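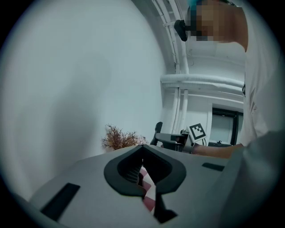
Fig. 1. Gray body, V-shaped cutout, checkered cloth below.

December 5, 2021
Trelach, dungeon generator, seed audit and stair placement

Carried over from the last entry: floors past 9 still come out too open. Reran the seed batch on the Bitar branch with the room merge pass turned off. Corridors are back to the expected width, so the merge pass is the cause and the noise table is cleared. The noise table had been under suspicion since May. Closing that ticket.

Merge pass, notes. It joins any two rooms that share a wall longer than 3 tiles. On early floors the room count is low and this rarely fires. On deep floors it chains: A joins B, the new room now shares a long wall with C, and so on until half the map is one hall. Ranged enemies get a clear line from the stairs and the player takes damage before the first input. Playtest logs from Trudbridge show the same deaths in the same spot, which we had filed under enemy balance. Those logs need to be retagged.

Fix, first attempt: cap merges at 2 per room. Works on most seeds. On the rest it leaves a one-tile stub of wall standing in the open, which looks wrong and also blocks the pathfinder on diagonals. Rejected.

Fix, second attempt: mark a merged room as closed and skip it for the remainder of the pass. No stubs. Halls of two rooms still occur, three never. Floor 9 now plays like floor 9 in the old build, with more corners. Keeping this one. Committed to Bitar, not yet to main.

Side effect: the item placer counts rooms after the merge. More rooms now survive, so more items drop. Over a full run the player ends up with a surplus of healing, enough to skip the shop. Two options, either scale the drop rate by floor area or count rooms before the merge and pass that number along. Floor area is cleaner, but it changes every seed and breaks the daily challenge replays. Going with the pre-merge count for now. Left a TODO in the placer.

Stair placement. Rule is still "farthest reachable room from entry, by path length." With the closed-room flag, the farthest room is sometimes a vault, and vaults are locked. Player arrives without a key and is stuck. Found on seed 20 of the batch, reproduced on a clean profile. Excluded vaults from the candidate list. If the list comes back empty the floor is thrown out and rerolled with the next seed. Reroll is logged so the replay can follow it. Have not seen the empty case happen outside a forced test.

Olodo port. Same seed gives a different floor on the handheld build. Compared dumps side by side: identical up to the corridor step, then they diverge. The corridor step sorts rooms by distance and the distances are floats. Ties resolve differently on the two compilers. Switched the compare to squared integer distance with room index as the tie-break. Dumps now match on the whole batch. Any saved run from the old handheld build will load but the floor below will differ from what it would have been. Acceptable, the build is internal only.

Frame time on Olodo with the new corridor sort: no change outside of measurement noise. Generation happens behind the fade anyway.

Minor:
Torch radius was being read before the floor modifiers were applied. Dark floors had normal light for the first turn. Moved the read.
Mimic spawns in shops again. Same bug as before, the shop flag is cleared when a room is resized. Patched at the resize call, should be fixed in the room struct.
Turn counter on the death screen is off by one if the killing blow is poison. Not looked at.
Message log drops the last line when the window is resized during an attack. Cosmetic, low priority.

Open:
Retag Trudbridge logs, then reread the enemy balance notes against them. The archer nerf may need to be reverted.
Decide on floor area scaling before the next daily challenge reset.
Run the batch again on main after the Bitar merge, both targets, and keep the dumps.
Vault key distribution on floors 2 and 3, check that the key is never placed behind its own door.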